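4.2 Small things left near the toaster

Of the 80 kitchens in the Poltedow survey, 76 had a toaster that lived permanently on the worktop, and these gave us some of the most rewarding material in the whole study! Cutlery gathers near a toaster. Knives and forks are put down between one job and the next, and many households told us they no longer notice them (Figure 3).

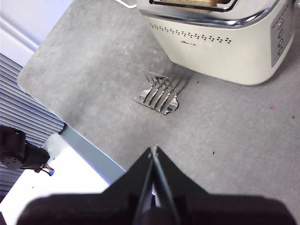

Figure 3. Fork on a mottled grey worktop, with a cream toaster holding bread.

Speckled grey surfaces interested us especially. Residents in Zelbridge described them as "forgiving" of crumbs, and we were delighted by how often the same word came up in interviews. A polished fork is another matter, as its highlights and the shadows of its tines can make a busy pattern on a mottled top. We coded such items as "resting" if they lay flat and apart from any plate or bowl, following Lecomte's scheme. Resting cutlery made up 90 of the 1287 entries in the September round, and we return to it in Section 5, where the drawer layouts are compared.

Comments (3)

Bernadette Charpentier
Lovely section. Did you code teaspoons separately?

Pascal Marchal
Yes, they are in the second table, under "stirring".

mullura_reader
My butter knife has lived by the toaster for years. Great to see it taken seriously!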